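Packing the small things first

October is already half gone and I have to pack again. For many years I did it in the wrong order. I folded the clothes, closed the suitcase, and at eleven in the evening I remembered the toothpaste. Now I start with the small things, and for this I need a table.

My friend Ynyr Craddock taught me the method, if it can be called a method. Everything from the bathroom comes out and lies on the table overnight. In the morning you look at it with fresh eyes, and what you don't want to carry goes back to the shelf. He once walked 124 kilometres with one small bag, so I trust him in this matter. 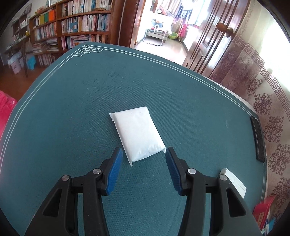
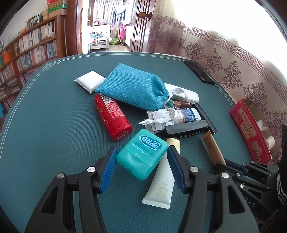 The dental floss always comes with me, the mint one. I also take a drawstring pouch, but I try not to fill it to the top – a full pouch becomes a hard ball and it never finds its place between the shoes. Tubes travel in a plastic bag. I learned this when a hand cream opened itself inside my only good jumper.

What I still cannot decide is how much is enough for nearly three weeks. My sister says you can buy everything when you arrive, and she is probably right, but I don't like to search for a pharmacy on the first evening, when I am tired and don't know the streets.

The clothes I will do tomorrow, after breakfast. I want to take only two pairs of trousers this time, and the grey cardigan if it dries.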